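Rukby Appliance Testing
@rukbytesting

Rukby has completed the first stage of automated handling at its Clillalness laboratory. This thread sets out what has been installed, which duties have changed, and what staff and clients should expect between now and the review in December.

The Clillalness laboratory tests countertop appliances for manufacturers and retailers. A large share of the work is repetitive handling: opening and closing doors, turning knobs, and moving racks and trays in and out. Until this year all of it was done by hand by bench technicians.

Three robot arms are now in service in the handling room. Each has a two-finger gripper and a small camera mounted near the wrist. The arms are used on toaster ovens only. Kettles, blenders and coffee makers remain with the bench team.

A standard door test at Clillalness is 900 openings and closings per sample. Under the old arrangement two technicians shared a sample and changed places during the shift. The work was dull, and wrist and shoulder complaints came up in every staff survey we ran.

Technicians no longer perform door cycles on toaster ovens. They set up the sample, teach the arm where the handle and controls are, watch the opening cycles, and sign the run off. They also decide when a run must stop.

The last point was the subject of long discussion with staff. The first draft of the procedure required a technician to ask a supervisor before halting an arm. That requirement was removed. Any person in the handling room may stop any arm at any time, and no explanation is needed beforehand.

A stop is recorded in Datier, our test log, with a short note. Stops are not counted against the technician or the shift. Supervisors have been told this in writing, and the same wording is posted at the handling room door.

Forty employees work at Clillalness. No position has been removed as a result of this stage, and no contract has been changed without the agreement of the person concerned. Job titles remain as they were. Several job descriptions have been rewritten, and each employee affected has received a copy.

Pay is a fair question, and it was asked at every briefing. Technicians who complete the arm setup course move up one step on the existing scale from the date they pass. Those who prefer to stay on manual benches keep their present step and their present hours.

The course is called Lougher, after the building where it was first taught. It takes place during paid time. It covers safe approach, teaching positions, gripper care, reading the camera view, and writing up a fault so that the next shift can use it.

Camera view takes up more of the course than we had planned. The wrist camera moves with the arm, and the picture can smear badly during a fast move. New operators tend to judge position from a moving picture. They are now taught to let the arm come to rest, look again, and only then correct the approach.

Pale casings and dark glass doors have also needed attention. A reflection in the glass can be taken for a part of the oven behind it. The procedure asks the technician to look at the sample directly before accepting a taught position, however clear the view on the monitor seems.

Yvonne Bainbridge, head of laboratory operations: "Our technicians know what a tired hinge feels like. An arm will keep pulling on it until the limit is reached. We have asked the people with that knowledge to set the limits, and we have given them time in the shift to do it."

Setting limits is now a named duty with its own line on the timesheet. During the trial it was done between other jobs and was often hurried. Samples from the same client were given different pull limits on different shifts, and part of that work had to be repeated at our expense.

The trial covered 245 samples. The results were reviewed by the bench team before they went to management. Their report is available to all employees through Datier, including the section on failed grips and the section on noise in the handling room.

Noise remains unresolved. The arms themselves are quiet, but a door closing at a steady interval for a full shift is tiring to sit near. The setup desk has been moved to the far wall. Further measures are being priced, and staff will be told the outcome whichever way it goes.

Work has also changed for the evening shift. Runs may continue while the team is on break, provided one trained person remains in the room. Runs may not continue in an empty building. Proposals to allow this have been received from clients and declined.

For clients: report formats are unchanged. Door and knob results now carry a line stating whether the handling was manual or automated. Clients who require manual handling may request it when booking, and existing bookings will be honored on the terms already agreed.

The new procedure took effect on 23rd September. Copies are held at the front desk and in the break room. Employees who were on leave for the briefings should speak with their shift supervisor to arrange a time.

The December review will consider whether knob testing should join door testing on the arms. Knobs vary a good deal from one model to the next, and the bench team has asked for more setup time per sample before any decision is made. That request has been granted, and positioning work at the front of the ovens continues under the present procedure. 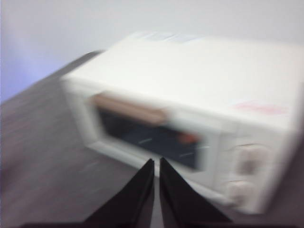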